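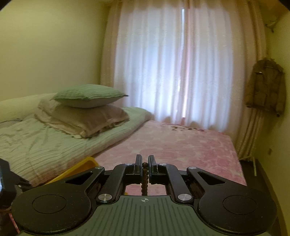
The bedroom is the test lab now

Nyokabi Shemweta has built a gripper you work by hand, and she will not rest until it can tidy up after her

By the time I get to the flat, the beads have already won twice. They are small, brown, wooden and strung together, and Nyokabi Shemweta has been trying to pick them up off her bed since breakfast. Not with her fingers, which she concedes would be quicker. She is using Edent, a hand-held gripper she has put together over the past 7 months, partly at home and partly in a shared workshop called Jemal, where the kettle has its own rota and the laser cutter doesn't.

"A block is easy," she says. "Everyone's gripper can pick up a block. A block wants to be picked up."

Beads do not. A string of them changes shape the moment you touch it, slides off whichever finger you trusted more, and hangs however it likes once it is in the air. When she does catch it properly, pinched at the top between two black fingertips with the rest dangling in a neat little column, she holds her breath and so, embarrassingly, do I.

Edent is a pair of upright fingers on a black linkage, with arms that spread out to either side and end in two large round pads. The body plate is a greyish green with fine grooves running along it, a colour she describes as "filing cabinet, but hopeful". There is a little crosshair printed near the top edge, centred between the fingers. She put it there so she could line things up by eye, and admits she could have used a pencil dot. The pencil dot would not have looked as good.

The idea is that a person does the chores first, holding the gripper, and the arm that will one day live on the other end learns from how they went about it. The arm is called Zelden. It does not exist yet, unless you count a drawing on the workshop wall and a box of motors that she moves from one shelf to another when she feels guilty.

"Hands first," she says. "If I can't do it with this thing, a motor certainly can't."

The first version, Olura, was printed in one weekend and broke in the next. Its fingers met at the tips only if you held it slightly to the left, and the joints were held with bolts that undid themselves out of what she took to be spite. She kept it. It now props open the workshop door, a job it does better than anything it was built for.

Edent's joints turn on proper pivots with silver caps, and the linkage took 9 attempts. Most of those were about a sliver of material here or there. One was about a drawing she had printed in mirror image without noticing, and I was asked to leave that out.

She has a list of household objects taped inside a cupboard door, 73 of them, each to be lifted, carried and put down without being dropped or crushed. Socks went well. So did a toothbrush. The paper napkin went so badly that it has been moved to a separate list. Pillows are awkward for the obvious reason that there is far too much pillow and not enough gripper, and the quilt is being saved for a day when she feels strong.

Why the bedroom? The light, mostly, which comes in soft through the white curtain, and the fact that nothing dropped on a mattress makes a noise. At Jemal every fumble lands on a hard bench and brings advice from the next one. At home she can fail against pink floral bedding in peace. It is also, she points out, where a helpful machine would have to work. Benches are flat and bare. Beds have quilts bunched up on them, pillows piled at the end, and a fitted sheet that gives under pressure just as you have got your fingers around something.

I am allowed a go. Edent is heavier at the front than I expected and wants to tip forward. My first try pushes the beads further up the bed. My second closes very firmly on a pinch of sheet. On the third I get hold of a single bead, the string swings, and for a moment I am the best robot in the room.

"You're squeezing," she says. "Everybody squeezes."

Her next job is a softer fingertip, then a lighter body, and after that the box of motors, which she has promised to open in June. I ask whether Zelden will end up making the bed. She looks at the quilt for a while.

"It might fold a pillowcase," she says, and goes back to the beads.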